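Community Services | Food and Household

1/ Teshome Community Pantry advises households that its revised guidance on condiments, fruit and shared tableware takes effect on 24th September. The main points are set out in this thread.

2/ Opened tomato sauce and ketchup should be kept in the refrigerator and used by the period stated on the label. Donated bottles are accepted only if the factory seal is intact. 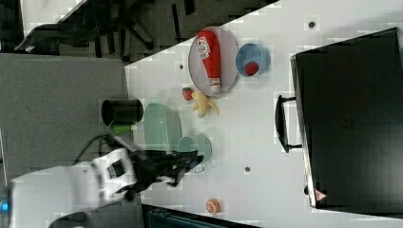

Ketchup, strawberries and a banana on a white table.

3/ Whole bananas may be left at room temperature. Berries should be refrigerated unwashed and rinsed immediately before serving. Cut or peeled fruit should not stand out for longer than 2 hours.

4/ The pantry distributed 980 household parcels last season, and 300 of those included fresh fruit. Meron Seyoum, Program Manager, thanks the growers of the Mavau district for their continued support. 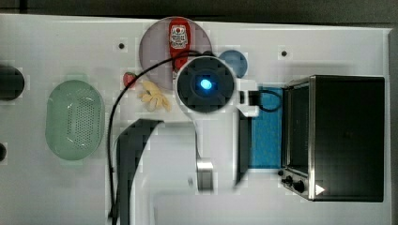 A red squeeze bottle of ketchup on a round plate.

5/ Plates, bowls and cups in good condition are welcome at the Camness depot. Chipped or cracked items cannot be accepted. Donors are asked to wrap breakable pieces individually and to mark the carton "tableware".

6/ Play food and children's kitchen sets are received at the same counter. They must be clean, complete and free of small detachable parts. Please pack them separately from groceries to avoid delays in sorting.
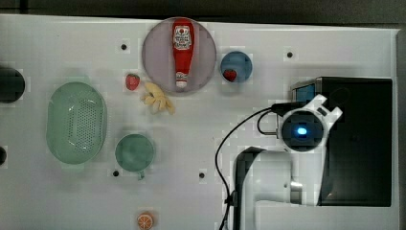 Toy strawberries and dishes, with a ketchup bottle on the large plate.

7/ Households with allergies or other dietary requirements should advise staff at registration. Substitutions can be arranged through Gadisa Tefera at the Utard office. Existing arrangements will carry over and need not be renewed until October.

8/ Printed copies of the guidance are available at both locations. Enquiries regarding bulk donations should be directed to the Camness depot in writing.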